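Blue towels and a small table

When I moved to Firbridge in February I had three towels and no habits. At home my mother folded everything, and I only opened the cupboard and took. Now I am an adult with one shelf in the bathroom, and the shelf is 813 millimetres wide. I know this because I measured it before I bought the baskets, and still I bought the wrong baskets.

So this month I am trying to learn folding in a proper way. My first rule is to do it on a table and never on the bed. The bed is soft and the cloth slides into every hole of the blanket. On a flat wooden top I can find the corners, pull the edge straight and see if one side is longer.
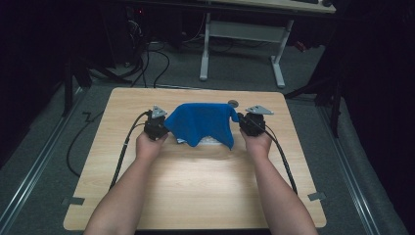 Blue cloth on the light wooden table, still all bunched up.

The most difficult part for me is the beginning. A cloth which comes out of the washing pile has no shape, and I always take hold of two corners which are not neighbours. Then I turn it, and turn it again, and it becomes a rope. What helps me is to hold one corner and let the other hand walk slowly along the edge until it meets the next one. It takes more time, but I do it only once.

After this I fold in half, and in half again, and then in three if it is for the Kauppinen basket, which is narrow. The fold should look to the front and the loose edges to the wall. I read this in an old household book and I thought it was only for hotels, but the shelf really looks calmer.
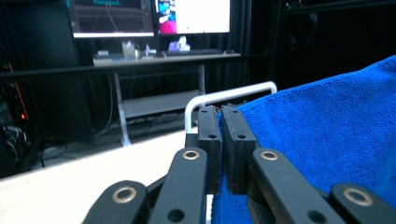
Microfibre is a separate question. It is light and it dries quickly, but it holds on to everything, also to itself, and a fold does not stay so sharp as in cotton. I press it with the flat hand from the middle to the outside and leave it for a moment before I pick it up. Please do not iron it. I did this once, and there is now a hard place on one cloth which I use only for the bicycle.

I have eight cloths to do every Sunday, plus the bath towels. Next time I will write about fitted sheets, if I manage to fold one.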